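Wernholm Falitz Teaching Station

Two-arm demonstration and remote control station for mobile and fixed robots
Part no. WF-419
Ships in 14 working days

Overview

The Falitz is an operator station for showing a two-arm robot how to do a job. The operator sits or stands at the station, holds two leader handles, and moves them the way the robot's arms should move. The robot follows. Everything the robot sees and does during the demonstration is saved as one recording, which can be played back, trimmed, labeled and used for training.

The same station can be used for hand guiding. In this mode the leader handles are parked, the joints on the robot go soft, and a person takes hold of the arms and moves them directly. Hand guiding works well for short reaches and for setting start positions. For longer jobs, or jobs with both arms busy, most customers use the handles.

Remote control mode

Each handle has a trigger for closing the gripper, a thumb button for pausing, and a dial for scaling. At full scale the robot's hand moves as far as yours does. At the lowest setting it moves an eighth as far, for work such as placing a glass between the tines of a rack.

The operator can work with a direct view of the robot or from another room on the cameras alone. The head camera gives the wide view, and the wrist cameras show what is close to the fingers. All views run side by side on the operator screen and any one of them can be made large with the foot pedal. We suggest that new operators spend their first session on the head view and bring in the wrist views once they are comfortable with the handles.

Camera views
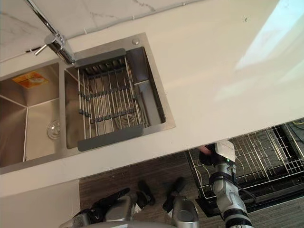

Head view over a double-basin sink, with the dishwasher rack pulled out.

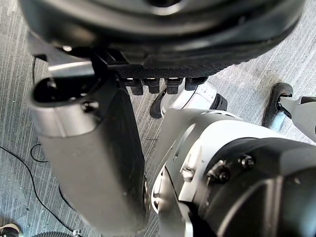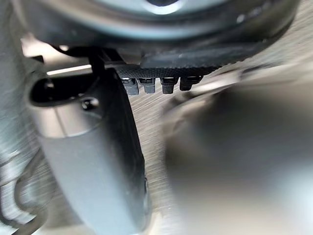 Wrist view. The near finger is out of focus at this distance. 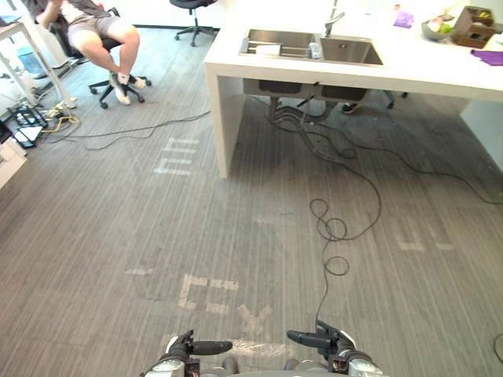
Head view of the floor and the counter, both grippers at the bottom.

Recordings are stored per episode. An episode starts when both triggers are squeezed together and ends the same way. If a demonstration goes wrong, hold the left thumb button for two seconds and the episode is marked as discarded. It stays on the drive until you delete it, so a bad take can still be looked at later.

Each episode holds the joint positions, the gripper opening, the handle positions, and the video from all connected cameras on a shared clock. Camera frames and joint data are lined up when they are saved. There is no separate syncing step afterward.

Hand guiding mode

Press the guide button on the station and wait for the tone. The arms hold their own weight but give way when pushed. Take hold above the wrist, not by the fingers. Gripper opening is set with the dial on the station or with the clip-on squeeze switch (included). A person who is guiding the arms will show up in the head camera video. If you plan to train on that video, guide the arms to record the path, then let the robot repeat the path on its own with recording on.

Setting up your work area

Allow a clear floor area in front of the counter or bench so the robot can back away with its arms out. Route station and robot cables to one side where you can. For repeatable start positions, mark the floor with tape and park the robot on the same mark before each episode. Different marks can be used for different tasks.

Strong sunlight on a light countertop can wash out part of the head view. Lock the exposure in the camera menu, or use a blind. Wrist cameras are less affected but will show dark areas under the hand when the light comes from behind.

Before a session, open and close both grippers once and check each wrist view for a cable that may have moved in front of the lens.

What is in the box

Operator station with screen mount
Left and right leader handles
Foot pedal
Clip-on squeeze switch
Stop button on 8 m cable
Recording unit with drive
Power supply and network cable
Printed quick start sheet

Robot, grippers, cameras and screen are sold separately.

Specifications

Control: two arms, two grippers, base drive by foot pedal
Motion scaling: 1:1 to 1:8
Recording rate, joints and handles: 400 Hz
Camera inputs: 4
Network: wired recommended, wireless supported for hand guiding only
Mounting: desk clamp or floor stand

Compatibility

The Falitz works with robots running the Morkis arm controller. For other controllers, a bridge module is needed. Send us the make and model of your arm before ordering and we will tell you whether the bridge supports it. Multi-fingered hands can be opened and closed as a unit with the trigger. Control of single fingers requires the Salameh glove, which plugs into the handle port on either side.

Safety

Keep the stop button within reach of a person who can see the robot. When the operator is in another room, a second person must be with the robot and must hold the stop button. Releasing a handle freezes that arm in place. It does not cut power to the motors.

Ordering

Quotes include a remote setup session. Spare handles, longer stop cables and floor stands are listed under Accessories. Returns are accepted on unopened stations only.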